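# Laptop and tablet reviewer wanted (part time, from home)

We're a small reviews site called Tasum, and for the past few years we've been writing about laptops, tablets and the odd monitor for people who would like to buy one sensibly and then stop thinking about it. We've grown a little more than we planned to, which is lovely, and we now have more boxes arriving than we have people to open them. So we're looking for one more reviewer to join us, and we'd very much like it to be somebody who enjoys explaining things to their aunt.

You don't need to have worked as a journalist. Our last reviewer came to us from a school IT office in Allton and wrote the best piece on keyboards we've ever run, so please don't be put off if your CV looks nothing like a writer's.
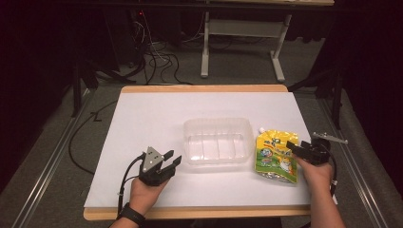
The job is 14 hours a week, and you can arrange them however suits your household. In that time we'd ask you to live with a laptop properly, carrying it about, running the battery flat, joining a few video calls on it, and then write it up in plain English. Most reviewers finish two machines a month. Everything is sent to your door by courier and collected again afterwards, and we pay for both.

What we'd hope to see:

- clear, friendly writing, with the jargon explained or left out
- a reasonable grasp of what processors, memory and storage do for the person using them
- patience with fiddly things such as screen brightness readings and charging times
- a quiet corner with decent broadband and a table you can leave things on

We do run a few measurements, and we'll teach you all of them. There are four, they take an afternoon once you've got the knack, and Chaminda Bandara, who looks after our testing, will sit with you over a call for your first couple of machines. He is very kind about silly questions and has answered most of mine twice.

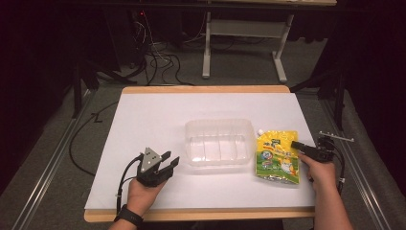 Product photographs are part of the work too, although you don't have to be a photographer to do them well. We ask for a few pictures of each machine open, closed and from either side, so that readers can see where the ports are and how thick it looks in real life. A plain white surface under the thing you're showing does most of the work, in the way that the yellow pouch stands out so clearly against the white board, and you'll want to watch for light bouncing off anything shiny, as it does on the rim of the clear plastic tray. Laptop lids are dreadful for this — the glossy ones especially — so do take a spare or two.

We pay £22 an hour, monthly, and that includes time spent on testing and photographs as well as the writing. There's paid holiday, worked out in proportion to your hours. You'd be on our staff from the first day, with a probation period lasting until August. We meet in person twice a year at the Sivakumar building in Adell, with travel and lunch covered.

To apply, please send us a short letter about yourself and a review, up to a page long, of any computer you own or have owned. Old ones are very welcome, and so are ones you couldn't stand. Do tell us what you used it for and whether you'd buy it again.

Applications close on 17 December 2022. Please mark yours "Reviewer" and address it to Chaminda, using the contact form on our site. We reply to everybody, though it may take us a little while over the holidays, and if you need the form in larger print or would sooner talk to us by phone, just say so and we'll sort it out.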